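4.2 What the players told me about pitch counts

I went into this part of the study expecting the pitchers to grumble about limits, and boy, was I wrong. Of the 48 pitchers I talked to in the Tamach summer league, 23 said they'd like a stricter cap than the one they had (Anil Chettiar, who coded the interviews with me, got the same number on his own pass, which made me feel a lot better!). Most of them brought up September, when arms are tired and the bullpen is thin.
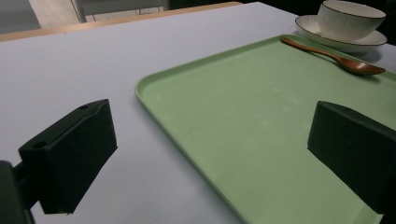
Figure 3. Wooden spoon on a green tray.

So did the pitchers who wanted a stricter cap throw fewer innings?
They threw a few more, mainly as starters for Nasina and Asberg, the two clubs with the shortest bullpens.

I then went through the 346 box scores we had for the season, looking for starts that ran long. Bittencourt's starters hardly ever did, and their manager told me he pulls guys on feel and checks the count later. I kept those games in, though they make the averages in Section 4.3 a little messy.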